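Basket Weaving

Basket weaving is the craft of turning bendy stuff into stiff stuff that holds things. I've been at it for 8 years and I still can't come up with a better definition than that, so it's the one I'm using at the top of this entry.

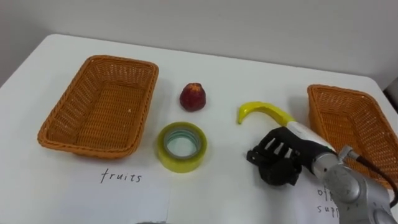
People also call it basketry or basketmaking, and you'll see all three words used for the same thing. I'll mostly say basketry here because it's shorter to type. It covers everything from tiny lidded boxes to fish traps, cradles, hats, beehives and furniture, and some folks (me included) would toss fences and even certain boats in there too.

How old is it?

Old! Nobody can hand you a neat starting date, and the trouble is that plant material rots. A clay pot can sit in the ground for thousands of years and come out looking fairly cheerful, while a basket in the same ground is usually gone. So most of the really early pieces come from very dry places like desert caves, or from waterlogged mud where the air couldn't get at them. Sometimes the basket itself is long gone and all that's left is its print in a lump of clay, and from the print you can often still tell how it was made. I love that. I once spent a whole lunch break pressing bits of my own work into modeling clay to see what showed up, and the answer was nearly everything, including a mistake I thought I'd hidden.

The main ways of making one

There are four big families of technique, and most baskets you'll ever pick up belong to one of them or mix a couple.

Coiling. You take a bundle of grass, straw or pine needles, wind it around in a spiral, and stitch each row to the one before. It's closer to sewing than weaving and it's slow going, but you can do it on the couch. Coiled baskets can be packed so tight that some were traditionally used to hold water.

Plaiting. Flat strips go over and under each other, usually strips of the same width and stiffness. Palm leaves are great for this. Mats are plaited, and so are plenty of hats and soft bags.

Twining. Two or more flexible strands go around each upright and twist between them. It makes a firm wall and it's very handy when you need to hold everything in place before moving on.

Wickerwork. Stiff uprights, with a more bendy strand passed in front of one and behind the next. This is what a lot of people picture when they hear the word basket.

A quick word about "wicker," because it trips everybody up. Wicker isn't a plant. It's a way of working, and over time it has become the everyday name for the finished product too, so you can have willow wicker, rattan wicker, paper wicker or plastic wicker. I used to get grumpy about the plastic kind and I've softened a lot. It wipes clean, it doesn't snag sweaters, and you can leave it in a damp garage without it growing fur.

The parts of a basket

The bottom is the base and the walls are the siding, no surprises there. The uprights are called stakes, or spokes when they run out from the middle of a round base. The strands that travel between them are weavers. The top edge is the border or rim, and it's where beginners (hello, me) run out of patience. A border keeps the weavers from climbing up off the stakes, and it takes most of the beating when people grab the thing without thinking. On plenty of baskets it's thicker than the walls, and there's good sense in that.

Upsetting is the term for bending the stakes up from the base so that you can start on the sides. I'm told it has nothing to do with your mood, but I have my doubts.

Materials

Willow is the classic across much of Europe. It's cut in the cold months after the leaves drop. Brown willow is dried with the bark on. White willow has been stripped. Buff willow is boiled first and then stripped, and the bark stains the rod a warm tan that I think is the prettiest color in the whole craft. Dried rods have to be soaked before you use them, and brown willow can need days, so there's no such thing as a spur-of-the-moment willow basket in my house. I put rods in the tub on a Tuesday if I want to work on the weekend, and my family showers very quickly in between.

Rattan is a climbing palm from tropical forests, mostly in Asia. The inner core gets cut into round or flat lengths sold as reed, even though it isn't really a reed. It soaks fast and it's forgiving, so most beginner kits use it.

Splints are thin flat strips of wood. Black ash and white oak are the best known in North America. Black ash is a bit magical, because if you pound a log hard enough the growth rings let go of each other and peel away in long ribbons. Sadly, an invasive beetle called the emerald ash borer has killed huge numbers of ash trees, and that's a serious worry for the Native communities whose weaving traditions depend on black ash.

Then there's sweetgrass, bulrush, pine needles, honeysuckle vine, corn husks, birch bark, and whatever's growing behind your shed. I once made a small dish out of daffodil leaves. It held together through October and then it very gently didn't.

Tools

You need surprisingly little. A sharp knife, side cutters, a bodkin (a fat spike for opening up gaps) and something heavy to tap the rows down. My first teacher, Hortensia Cáceres, did nearly everything with her thumbs and an old kitchen knife, and she would look at my tool roll with real pity. Clothespins are useful too. Buy more than you think you need.

Shapes and what they're for

A basket's shape usually tells you something about its job. Wide and shallow is good for soft fruit, which bruises if you pile it deep. Sloped sides let empties stack inside each other, a big help at harvest time. Tall and narrow suits bread sticks and umbrellas. Open weaves let air through and let dirt fall out, so you'll find them used for potatoes and shellfish, while seeds and flour need the tight stuff.

Rectangular baskets are harder than round ones, by the way. Corners want to wander. Rochelle Okafor taught the square-work class I took at Hladun, and she had us clamp the base sticks in a wooden screw block and check the corners after every few rows. Mine still leaned.

Looking after them

Keep natural ones out of direct sun and away from radiators, since both make them brittle. Dust with a soft dry brush, going along the weave. Willow and rattan don't mind a quick rinse now and then, so long as they dry properly with air moving around them. Don't rinse old or painted pieces. Carry a heavy basket from underneath, please, even if it has a gorgeous handle.

If a weaver snaps, you can usually tuck in a new piece beside it, overlapping a couple of stakes on each side, and trim the ends once it's dry. A broken rim is a bigger job and I'd take it to somebody who does repairs.

See also: caning, chair seating, hurdle making, straw work, hat plaiting.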